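Posted January 3, 2023 by Anoma Seneviratne

First proper day back, and I've hardly sat down! We have the Wurance two-arm kit on trial from Kanagaratnam until the end of the month, and I'd been itching to get at it all through the holidays. I drove over to Hullstead with a flask and a bag of shopping, and we had it working over the little table with the green mat before ten.

What I like so far is how quickly you get from "nothing moves" to "something moves". The setup guide is 35 pages and I needed 15 of them. The arms are smoother than the pair we saw at Veltham in October (quieter too, I could talk over them), and the hands will take a glove, so you can try different grips without buying new fingers. I did most of the morning with the big white bowl as the target and soft, floppy things to pick up, the sort that always catch a gripper out.
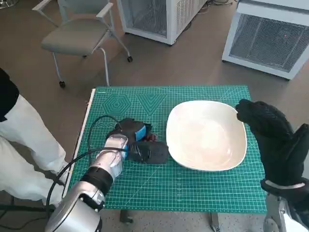 Veltham still has the better software, according to Dilhara, and I should wait until I've tried to save a long routine before I fall in love. Fair point. I did lose one after lunch and had to teach it again from the start, which took ages.

Then fruit! I'd been looking forward to fruit. Grapes are a lovely test, all that give in them, and the squeeze setting on this kit goes up in such tiny steps that you can really feel your way in. I left them in their bag for now. Loose ones tomorrow, if I'm brave. 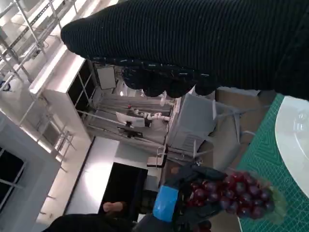
By four I had 81 tries written down in the orange notebook, with a column for squeeze and another for swearing. The wrist camera is the bit I'd pay extra for. Must ask Kanagaratnam about spare cables and whether the trial can run another week. Also buy more grapes, and find my other flask lid.

We use cookies to remember your settings. Accept | Manage

© Anoma Seneviratne | Contact | Back to top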